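What Happens When You Go to the Hospital?

I used to think a hospital was one big room full of beds. It's not even close! I've spent a lot of time at Steinbach Children's Hospital (I write the newsletter there), and I still get lost on the way to the cafeteria. So let me show you how the place works.

First, you check in. A person at the front desk asks your name and your birthday, even if your grown-up has already told three other people. Then you get a bracelet made of soft plastic. Mine said 394 on it once, and I was very proud of that number until I found out it was just my chart number. Everybody who gives you medicine has to look at your bracelet first. They check it again and again, and it can feel a little silly, but please let them.

Next comes a nurse. Nurses measure things -- how tall you are, how warm you are, how fast your heart is beating. For a kid, a heart might beat 80 times in one minute while you're sitting still, and a lot faster if you just ran up the stairs. The squeezy thing on your arm is called a blood pressure cuff. It gets tight, then tighter, then it lets go with a hiss. I like the hiss.

Then you meet the doctor. You can ask the doctor anything you want! I've heard kids ask why blood is red, whether bones can sneeze, and what happens to your tonsils after they come out. All good questions. If the doctor uses a word you don't know, put your hand up just like in school.

Now for my favorite part, which is lunch. The kitchen at Steinbach is down in the basement and it makes 400 meals a day. Some kids can eat whatever they like, some need soft food, and some can't eat anything until after their operation (I know, I know, that one's hard). Your body uses food to fix itself, so the cooks put lots of colorful vegetables on the menu.

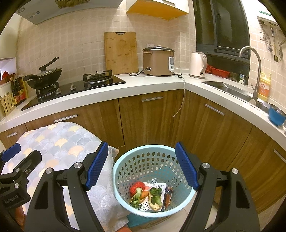 Pepper, carrot and broccoli scraps in a blue basket.

If you have to stay the night, you'll sleep in a bed that goes up and down with a button. There's another button that calls the nurse. Try not to mix them up! A nurse is awake all night long on every floor, and each floor has its own name. Odach is the floor for little kids and babies, and Starnel is for big kids. Your grown-up can sleep in your room too, in a chair that folds out flat.

It's okay to feel scared. I felt scared, and I was 34 years old! It helps to bring something from home, like a stuffed animal or the blanket you always sleep with. You can also ask for someone from the Gretesari playroom to come and visit. They bring games, and they'll let you put a bandage on a teddy bear before anybody puts one on you.

When you're well enough, the doctor signs a paper and you get to go home. Somebody will snip off your bracelet, and you can keep it if you want to. I still have mine in a drawer.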